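Workshop notebook – desk area and small store
15/09/2024
Written by Joelle Saliba

Continued from the page about the shelves. I write this mostly for myself, but Kuhlmann people also use the desks when they come from Govesholm, so please read before you move anything.

Where we are

The room was painted in July and after this everything came back in the wrong place. The long work desk stood against the window, and in the afternoon the sun was so strong that one could not read a screen. Today we turned it and moved it toward the middle of the room. It is easier to walk behind the chair now. The window can be opened fully again, which I had missed very much in the summer.

The desk is in fact two tables. They are from the same Kimel series, but one was bought later and its feet were adjusted differently, so there was a small step at the joint. A mouse stopped there every time. I turned the feet of the left table until a ruler passed over the joint without catching. It took longer than I expected, as the floor itself is not flat near the door. One foot has now a piece of felt under it. Please do not remove the felt, it is not dirt.

I do not like to screw the two tables together. We tried this in the old room and when we had to separate them for the long job, one screw had turned in its hole and the wood came out with it. A clamp from underneath is enough. I used the short Mumusari clamp with the rubber faces. It does not touch the knees if it is placed far back.

Measurements

I measured the two tables together again and got 1705 mm on the long side. The old drawing says 27 mm more. I think the drawing was made with the end strip still on, and this strip was taken off before my time. I corrected the number in the drawing folder with pencil. If someone has the strip at home or in the basement, I would be happy to know.

Gap between desk and wall after the move: 191 mm. The power strip fits there, and one can still reach the switch with the hand. Before, we had to pull the whole desk to switch it off.

Power and cables

The laptop charger was always pulled across the sitting place, and people caught it with the elbow. I would like all power to come from the wall side and go down directly. The radio remote has its own charger and this one should stay on the shelf, so that it does not take a place in the strip.

I put one cable holder under the edge of the left table, with glue. The instruction says to wait one night before hanging anything on it. I will wait two nights, the last one fell down.

Things on the desk

We had a discussion about what may stay there. My opinion is that a desk which is used by several people should be free in the evening, but I understand that the remote must be at hand during the work, when one changes a value on the laptop and wants to try it directly. So we agreed like this: during the day the remote lies on the left part, with the antennas pointing away from the edge. In the evening it goes to its box with the battery out.

Drinks are the other subject. I know it is warm in this room. Bottles with a closed cap are fine, open cups are not, after what happened with the coffee and the old keyboard. The keyboard still smells when it is warm.

The white cabinet stays at the left end for now. It is near to the computer, maybe too near, and small packages are put on its top and forgotten. I would prefer to turn it by a quarter, so that the doors open to the walking side. For this I need a second person, it is heavier than it looks.

First work at the desk in the new position, remote on the left part and the laptop near the cabinet:

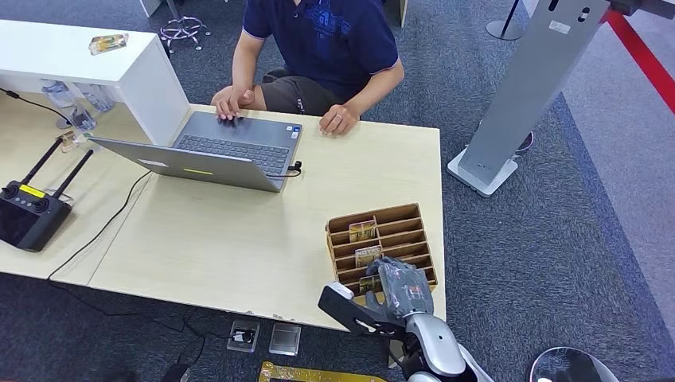 Still to do

– Turn the cabinet, see before. Empty it first.
– Second cable holder, on the right table, when the first one has proved good.
– Ask Kimel if the end strip can still be ordered, and in which color.
– New label for the remote box, the old one cannot be read.
– Check the joint of the tables again after one week, the felt may become thinner.
– Bring back the long ruler to Govesholm. It is theirs.

Workshop notebook, desk area – contact: Joelle Saliba – Back to top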